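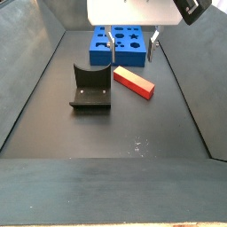
Mandholm データ収集施設 見学報告

5月、Mandholm にある Clevow の施設で、マニピュレーション学習用のデモンストレーション収集工程を見学した。対象は Pelupessy と呼ばれる収集プログラムで、単腕ロボットによる卓上作業の操作例を継続的に蓄積している。見学は午前9時半に始まり、作業セル、操作席、検収室、保管系統の順に回った。以下、工程ごとに記す。学習モデルの性能評価は別部署の担当で、今回の見学範囲に入っていない。

1. 作業セル

セルは12基ある。いずれも同じ図面から製作されたもので、作業面を低い囲いで仕切り、上方からアームを下ろす構成をとる。壁と床は暗い青灰色から灰色の系統でまとめられ、側壁は外向きに傾いている。手前にも立ち上がりがあり、物体が転がっても作業面の外に落ちにくい。

傾斜壁の採用理由を尋ねたところ、垂直壁の旧型では、壁際に寄った小物を指で挟めない事例が多かったとの説明であった。傾斜を付けると指先の逃げが取れる。ただし奥の壁に大きな物体を寄せて置いた場合は背面側に指が入らないので、左右から挟むか、上面の穴や縁を使うことになる。冒頭の写真の配置もこれに近く、青い型はめブロックが奥の壁に接し、二本の指がその上方で開いている。

把持部は平行二指で、白い筐体の下に金属板の指が付く。指は消耗品扱いである。交換後は基準姿勢で開閉幅を測り直し、記録に指の識別番号を付ける。この番号が欠けたエピソードは、内容に問題がなくても学習用の集合には入れない。

壁や床の塗装については、反射を抑えることを優先し、細かな傷は許容しているという。床面の白い点や擦れも、撮影系の校正に影響しない限り補修しない。清掃はシフトの切れ目に行う。清掃直後の映像だけで学習したモデルが、汚れのある作業面で把持位置を外したことがあり、それ以降は清掃の頻度を意図的に落としたとのことである。

2. 物体セットと初期配置

物体は組で管理され、一組を「セット」と呼ぶ。見学時に使われていたのは、型はめブロック、黒い樹脂製のL字スタンド、赤い木製の直方体を含むセットであった。型はめブロックの上面には星形、円形、楕円形などの穴が並ぶ。スタンドは背板の上縁が浅く凹み、底板にねじの頭が二つ出ている。

セットの選定基準は、把持の難度が揃わないことである。直方体は向きさえ合えば挟みやすいが、斜めに置かれると手首の回転が要る。スタンドは背板を挟むか底板を挟むかで後の動作が変わる。型はめブロックは大きく、動かす対象というより、他の物体を動かす際の障害物として働く場面が多い。

初期配置は乱数で指定される。操作席の補助画面に各物体の目標位置と向きが重ねて表示され、準備担当がそれに合わせて手で置く。許容差は設けてあるが厳しくない。指定どおりに置けたかどうかは判定せず、置いた後の実際の位置を画像から推定して記録する方式である。指定値と実測値の両方が残るので、後から分布の偏りを調べられる。

配置の偏りは実際に生じている。準備担当は無意識に物体同士の間隔を広げる傾向があり、接触した状態や重なりかけた状態の例が不足した。現在は乱数側で接触配置の比率を上げて補正している。

3. 操作席

操作は遠隔で行う。操作者はセルに背を向けて座り、固定カメラの映像だけを見る。モデルに与えない情報を操作者に使わせないための配置で、肉眼でセルを見ることは手順書で禁じられている。固定カメラの映像では指や筐体が対象物を隠すことがあり、操作者はアームをいったん引き上げて確認してから下ろし直す。この確認動作も切り落とさずに残す。

入力装置は小型の従動アームと同じ関節構成を持つ主アームで、指の開閉は引き金で行う。筆者も練習用セルで試した。直方体をつかむだけの課題であったが、奥行きの判断が難しく、三回目でようやく持ち上がった。指の先端が床に触れると主アームに弱い抵抗が返るので、慣れた操作者はこれを高さの目安に使うという。

一回の試行をエピソードと呼び、開始と終了は操作者がペダルで区切る。課題文は開始前に画面に表示される。見学中に確認した課題は、直方体をスタンドの底板に載せる、スタンドの向きを変える、直方体を型はめブロックの手前に平行に揃える、などである。

失敗した試行の扱いには明確な規則がある。物体を落としても、作業面の中にあって回収可能であれば続行し、回復動作まで含めて一エピソードとする。物体が指の届かない位置に入った場合、または指が壁に強く当たって保護停止がかかった場合は打ち切り、失敗の標識を付けて保存する。消去は行わない。

4. 検収

収集したエピソードは全数が検収室に送られる。見学した週の収集数は1,253件で、うち333件が差し戻しまたは用途限定の扱いとなっていた。差し戻しの内訳の先頭は時刻同期のずれで、次が課題文と動作の不一致であった。把持の失敗そのものは差し戻しの理由にならない。

時刻同期は、映像の時刻印と関節角の時刻印の差で判定する。ずれが閾値を超えたものは自動で隔離され、人の目には触れない。課題文との不一致は人が見る。検収担当は早送りで全体を流し、指が最初に閉じる箇所と最後に開く箇所だけ等速で確認する。二名の判定が割れた場合は三人目が決める。

判定の一致率は93パーセントとのことであった。割れるのは主に「揃える」「寄せる」「近くに置く」といった語を含む課題で、どこまでを達成とみなすかが担当者によって異なる。課題文の側を数値で定義し直す案も出たが、利用者の指示が曖昧である以上、学習例にも曖昧さが必要だという意見が通り、文はそのままとして判定者ごとの結果を併記することになった。この判断は妥当と思うが、評価側で併記情報をどう使うかは未定と聞いた。

5. 保管と版管理

検収後のデータは Plutum という内製の保管系統に入る。エピソード単位で版が付き、校正値の修正や標識の訂正があると新しい版が作られる。旧版は残す。学習の実行記録には使用した版の一覧が添付されるため、結果に異常があった場合、該当するセル、指の識別番号、操作者の番号まで遡れる。

操作者の番号は匿名化されているが、操作の癖から個人が推定できるのではないかと質問した。回答は、可能性は認識しており、番号と氏名の対応表は保管系統の外で管理しているというものであった。閲覧権限の一覧までは見せてもらえなかった。

6. 所見

設備そのものに目新しい部品は少ない。二指の把持部、固定カメラ、低い囲いという構成は他所でも見る。参考になったのは、指定配置と実測配置を両方残す点と、失敗例を捨てずに標識で分ける点である。当方の収集では失敗例を現場の判断で消しており、後から比率を調べることができない。まずここを改める。

準備担当の作業時間は改善の余地が大きい。一エピソードの所要時間のうち物体を置き直す時間が長く、操作者が待つ場面を何度か見た。前の試行の終了状態を次の初期配置として使う方式も試したそうだが、物体が隅に集まっていくため、数回ごとに手で戻す必要があったという。傾斜壁のセルでもこの傾向は変わらなかったとのことで、当方で同じ方式を検討する際は、戻し動作自体を課題として収集に組み込めるかを先に確認する。

未確認の事項は、照明条件の変更手順、指の交換周期、接触配置の比率の具体値である。いずれも後日、書面で回答を受ける。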